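Firnside Planner Gallery
Simulation and tooling, release 5

Sunday, March 14, 2021

Firnside is our motion planning and control package for single-arm tabletop work. This page collects views from the current release. The short notes say what each part of the software was doing or what we changed in it. Older galleries, going back to the September release, are still in the archive.

All of the test rooms come out of Bisemine, our room generator. It takes a list of furniture and loose objects, drops them in, lets them settle and writes out a file that the planner can load. The set for this release has 477 rooms. We left the odd object combinations in. The planner has to deal with whatever shape is next to the target, and a set made only of boxes and mugs stopped finding bugs a long time ago.

What changed in this release

Collision shapes. Meshes with thin, angled parts used to be wrapped in one convex hull, which closed off a lot of usable space. They are now split into smaller pieces when the room is loaded. Loading is slower — we think the trade is worth it.

Flat object grasps. Cards, coasters and sheets get their own grasp sampler. It tries low approaches first and allows the fingertips to touch the support surface under a force limit. The limit is set in the task file.

Control rate. The simulated controller runs at 200 Hz by default. You can lower it, but contact with the table gets noisy if you do.

Replay. Every run can be opened in Brinumance, the viewer, and stepped forward or back. Planner messages are shown on the same timeline as the joint values.

Gallery

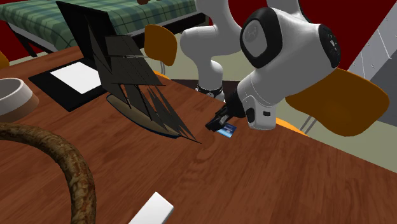
1 min read

Card grasp, Bisemine room 1416. The gripper is closed on a blue card lying flat on the table, right by the pointed stern of a model ship. The dark sails have points that spike down close to the card, so this room is a good check on the new collision splitting.

Room numbers are generator seeds, so they run higher than the size of the set. To load this one yourself, pass the seed to Bisemine and choose the card task. The camera position is saved with the room.

The Petkov import script has been updated for the new file layout. Rooms exported with the old script need to be exported again before the planner will read them.

Next gallery: drawer and door tasks.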